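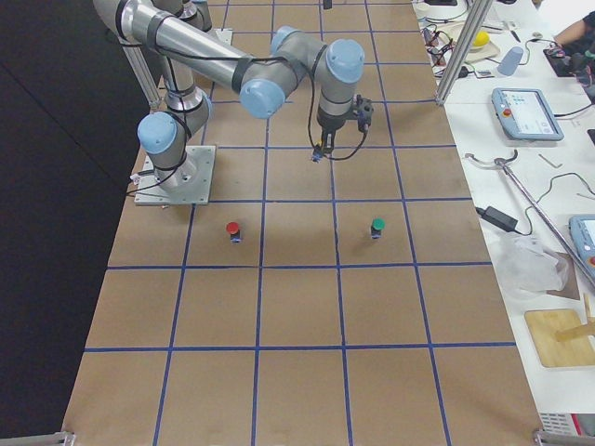
The Paper Grid Table: Photo Gallery

Steltovbridge Workshop Pages
Posted Sunday, July 28, 2024

Small parts go missing on a bare bench. They roll, they end up under a rag, or they get swept into the wrong bin at the end of the day. The paper grid table is a simple way to keep them in view while they are being sorted. It is a sheet of brown kraft paper with blue tape laid over it in squares. Each part gets a square to itself, and the squares next to it stay clear unless something belongs there.

We put this page together for readers of the Kazemi bench guide who asked what the table looks like in use. The guide covers bins, labels and drawer layouts but gives the paper grid only 2 paragraphs.

The paper comes off a wide roll and is laid down in one go. Tape goes on after that, long lines first. We do not measure every square. A few of ours are wider than their neighbors and it has made no difference to the sorting. What matters more is pulling the paper tight before the first strip goes down. Creases that get taped over stay there until the sheet is changed.

Plain masking tape in a dark color works well against the brown. White tape was tried on the Selden bench last September and was hard to make out under the overhead lights.

Working with only a few parts out at a time is slower at the start, but it saves a second pass later. Anything that has not been checked stays in its box.
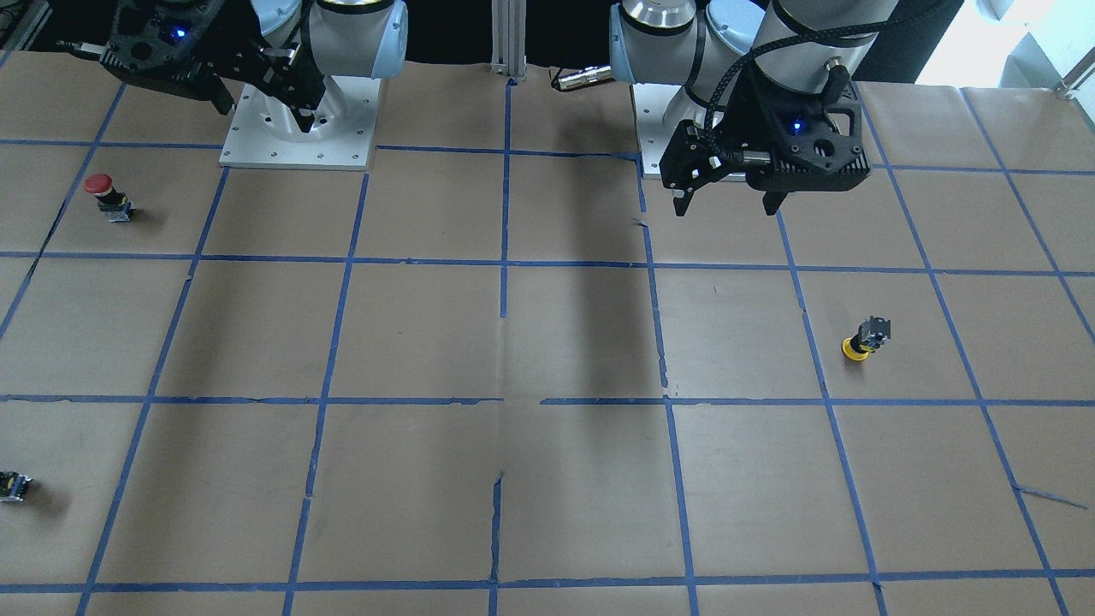
Three small parts on the paper, with a bright window area at the upper right.

Paper does wear out. It wrinkles where hands and tools rest, and the tape starts to lift at the crossings. A lifted end can be pressed back down or covered with a short new piece. After enough of these repairs the lines no longer meet cleanly. We leave them that way until the whole sheet is due for a change.

Push buttons are easy to place because they can stand upright on their own. Parts that rest on their side are better kept in the lower squares, close to whoever is sorting. Keep the sheet away from the Grinder bench if you can. Grit gets under the paper and every grain shows as a bump.
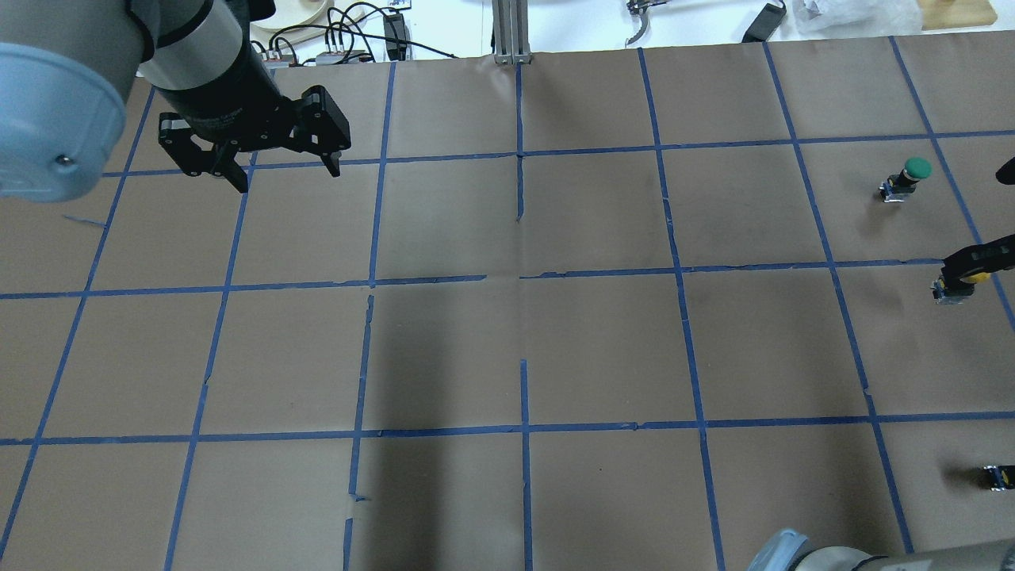 Green push button standing at the upper right, and a black and yellow part on its side near the bottom corner. Some of the tape lines have been pieced together.

More galleries: Drawer Labels, Wall Hooks, Selden Bench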